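3.2 How we picked the reading sample

I'll admit I went into this part of the study with a strong hunch. I was sure people skim instruction leaflets because the leaflets are long, and I wanted the numbers to back me up. So we gathered 3503 assembly leaflets from two mail-order catalogs, Zarero and Besson, and sorted them by word count, reading level and how often a warning breaks up the steps.
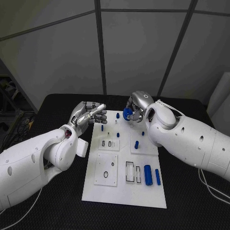
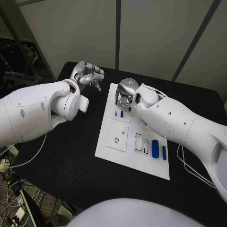 Figure 2. A white rectangular board on a black table, in both views.

So does a shorter leaflet get read more carefully? Only up to a point. Readers who got the short version spent more time on each sentence, but once we went under 40 words per step they started guessing at the gaps and made more mistakes than the people with the longer text.

That second bit surprised me (I had already drafted a much smugger version of this section!), so we ran it again in December with a fresh group of 70 adults from Lodov. Everyone read at a kitchen table in their own home, with the radio on if they normally had it on, and filled in a recall sheet after lunch. The pattern held up. People remembered the order of the steps pretty well and forgot nearly all the warnings, especially the ones printed in capital letters.

I should say something about the leaflets we threw out. Some were folded so small that the scanned text came through as mush, and a bunch from Besson had two languages running side by side in a way our counting script couldn't untangle. We cleaned up what we could by hand, which ate most of a month, and ended up with 3000 usable ones. The full list is in Appendix B, along with the scoring rules.

For scoring we used the Trinamex recall sheet with one change. The original gives half a point for remembering a step in the wrong place, and I've never liked that, so we gave zero. If you prefer the original rule, the gap between short and long leaflets shrinks a little but it's still there. Table 4 has both sets of scores side by side, and the next section looks at what happened with the capital letters.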